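Workshop and Household Tips: Preparing Drawers and Surfaces for the Stirwood Tidying Service

Issued by the Multurness Home Equipment Advice Desk
Revised 8 July 2024

The Stirwood tidying service is offered to households and small workshops on a monthly plan. Subscribers receive a single-arm mobile unit, a setup visit and access to a telephone support line. The advice desk reviewed the service over 57 sessions, beginning in March, in a rented workshop with ordinary furniture. The following tips are drawn from that review. They are intended for subscribers and for those considering a subscription.

Before the first session

Choose one piece of furniture to begin with. A low cabinet with three or four drawers is suitable for most homes. Cabinets taller than the user's chest should be left until the unit has completed its setup visit, at which the technician records the height of each shelf and drawer.

Check that every drawer runs freely. A drawer that sticks when pulled by hand will also stick for the unit, and the session will stop with a fault notice. Rubbing a plain white candle along wooden runners is usually sufficient. Metal runners should be wiped clean and given one drop of light machine oil, with the excess removed by cloth.

Handles should be firmly attached. Bar handles and U-shaped handles gave the best results in the review. Small round knobs were missed more often, and recessed finger pulls were not usable at all. Subscribers with recessed pulls may leave the drawers open before starting.

Drawers and their contents

Begin with the lowest drawer. It should be opened to its full extent, so that items at the back can be reached from above. Drawers that do not lock in the open position may be held with a folded cloth placed in the runner.

Light items such as empty cans, sponges and small cartons are suitable for a first session. The weight limit stated in the service agreement is 400 grams for each item. Crushed cans may be included. Knives, open blades, loose screws and anything containing liquid must be removed by hand beforehand.

A collection box should stand directly beside the cabinet, with its flaps folded outward. An ordinary cardboard box is adequate.
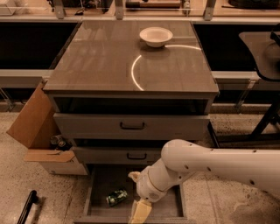 Fathima Roy writes that her own box kept sliding away on a tiled floor, and that a strip of rubber shelf liner under it cured the trouble. She would also like the agreement to say plainly whether cans must be rinsed first, as her household was given two different answers by the support line.

The desk has confirmed the point with Stirwood. Cans should be rinsed and drained. Residue on the gripper fingers reduces their hold and is not covered by the cleaning allowance in the basic plan.

Glossy and reflective tops

Polished surfaces may show strong reflections under ceiling lights. Where a session stops repeatedly at the same place, turn off the nearest lamp or lay a matte cloth over the area concerned. Spray polish should not be applied on the day of a session.

Bowls and other breakable items may remain on top of a cabinet if they are set well back from the front edge. The desk recommends removing anything of value. Stirwood's liability for breakage is limited to 100 dollars per session, and claims must be accompanied by a receipt.

Floor space

Keep chairs and stools clear of the side from which the arm will reach. Loose rugs and extension cords should be taken up. Hard floors may be swept in the usual way.

Care of the unit

Wipe the arm with a damp cloth and mild dish soap once a week. Do not use bleach or scouring powder. The vents must be kept free of dust, and a soft paintbrush is suitable for this purpose. Replacement finger pads are sold by Bilgin in packs of 3.

Assessment

The service is slow in comparison with tidying by hand, and households with a few drawers will find little benefit in the monthly plan. For persons who have difficulty bending to low drawers, and for workshops that produce a steady quantity of light waste, the desk considers it worth a trial. The Grundance plan, which includes a second setup visit, is preferable where furniture is moved often. Written notice of cancellation must reach Stirwood before the next monthly payment is taken.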